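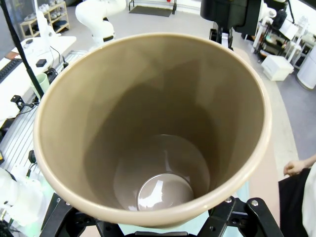

Beige plastic cup with rolled rim, viewed from above.

Call for participants: household cup handling and sorting study

Taltska is looking for adults to take part in a study of how people pick up, turn, stack and put away ordinary drinking vessels. The work is led by Deming Dai, with sessions run by Muchen Ye. It forms part of Bristano, a project on the layout of small kitchens and shared work areas.

What the study covers

The items are plastic cups and mugs of several sizes, with and without handles. We are interested in wide-mouthed cups that taper towards the base, as these can be held at the rim, round the body or from underneath, and people differ in which they choose. The base of a cup of this type can also be shiny enough to show a bright reflection, and one task asks you to judge from above whether a cup is clean.

Tasks

You will be asked to:
- clear cups and mugs from a table that also holds desk items
- sort them by size and by material
- stack those that will stack, and set aside those that will not
- place them on open shelving at three heights
- inspect the inside of each cup and mark it clean or not clean on a paper form

Tasks are done standing. A stool is available between blocks. No item weighs more than a full mug of water. Hot liquids are not used.

Time and payment

Each participant attends two sessions on separate days. A session lasts 100 minutes, including a break of 10 minutes. Payment is made by bank transfer after the second session. Travel by public transport is refunded on production of tickets or receipts. Participants who withdraw after the first session are paid for that session.

Who can take part

You must be 18 or over and able to stand and reach to shoulder height without pain. Normal or corrected eyesight is required for the inspection task. Left-handed participants are under-represented in the records so far and are encouraged to apply. You should not have taken part in the earlier Wiltaveo study, which used the same sorting tasks.

Please do not apply if you have an open cut or a skin complaint on either hand at the time of the session. A later slot can be arranged.

What is recorded

We record the time taken for each block, the grip used, the order in which items are moved and the marks on your form. Hands and forearms are filmed. Faces are not kept in the stored material. Records are held under a participant number, and you may ask for yours to be deleted at any point up to the end of June.

Clothing

Wear flat, closed shoes. Sleeves should be close-fitting or rolled up. Remove rings and bracelets before the first block. A locker is provided.

How to apply

Write to Muchen Ye at the Taltska study desk, Room 386, Bai Building, quoting "cup handling". State your age, which hand you write with, and the times of day you can attend. Applications must arrive by 2021-05-17. Applicants will receive a reply whether or not a place is offered.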